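Dollbridge Tableware Rental - Frequently Asked Questions

What can I rent?
Plates, bowls, trays, glasses, flatware, table mats and serving pieces. We don't rent tables, chairs or tents. Hasard Hall keeps its own tables, so ask them first if your event is there.

Is there a minimum order?
Yes, $70 before delivery. Orders you pick up yourself have the same minimum.

How far ahead should I book?
Two weeks is enough for most dates. May and June fill up early - for those months, book as soon as you have a rough guest count. You can change the count later.

Do you deliver?
We deliver in Dollbridge and Pritosdale. Delivery is free on orders over $2,000. Drivers bring the crates to the first door on the ground floor. Stairs are extra.

Can I see pieces before I order?
Yes. The showroom is open from 10 a.m. to 2 p.m. Single pieces can be taken home overnight with a card on file.
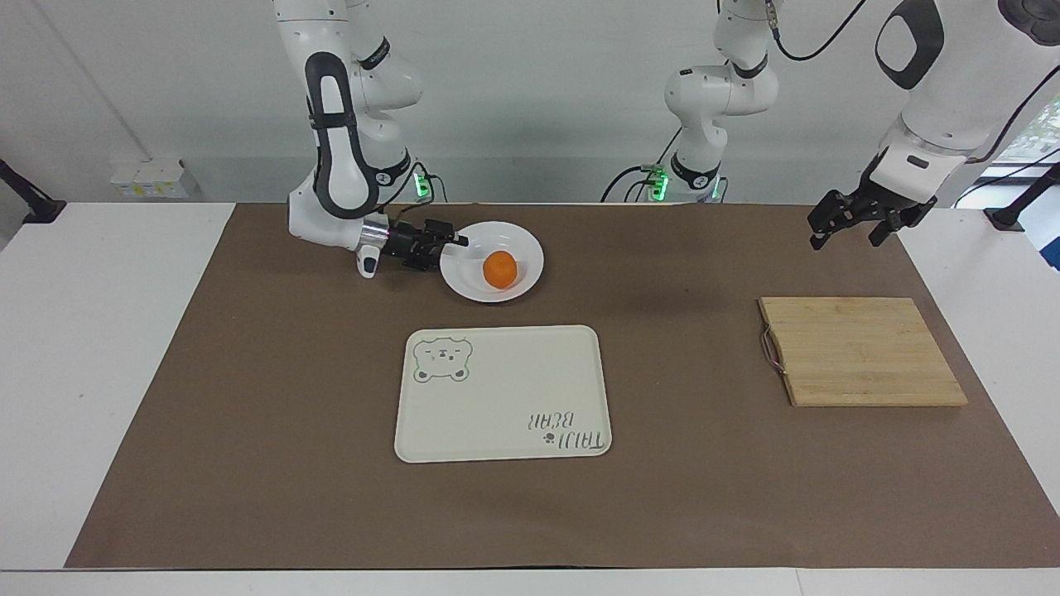
Round white plate 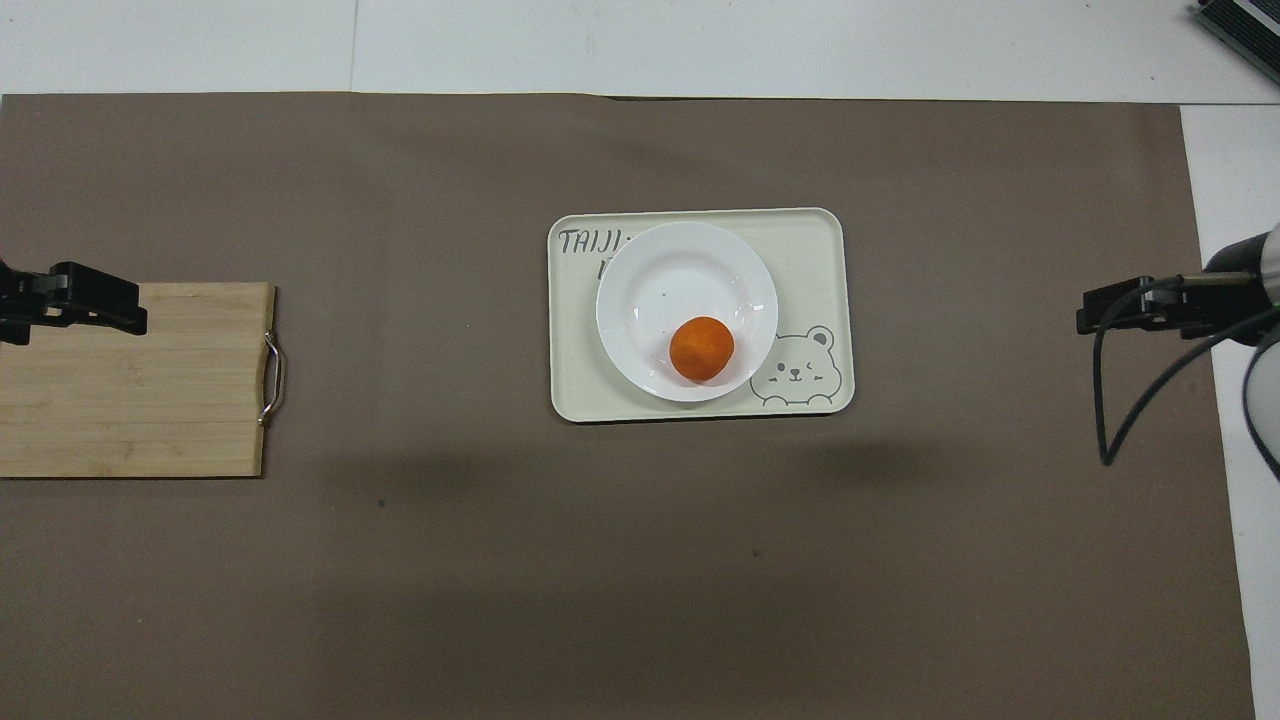
Cream tray with rounded corners, on a brown mat

Do I have to wash everything?
No. Scrape off the food, give each piece a quick rinse and put it back in the crate it came in. Glasses go upside down in their racks. Please don't pack anything in newspaper, as the ink rubs off.

What about linens?
Shake them out and put them in the cloth bag. Don't use plastic bags - damp cloth gets mildew fast.

What if something breaks?
Keep the pieces if it is safe to do so and tell us at return. You pay the replacement price on your rental sheet. Small chips count as breakage.

How do I pay?
A 50 percent deposit holds the date. The rest is due at pickup or delivery. We take cards and checks.

Can I cancel?
Up to a week before the event, we refund the deposit in full. After that we keep it, but you can move the date once at no charge.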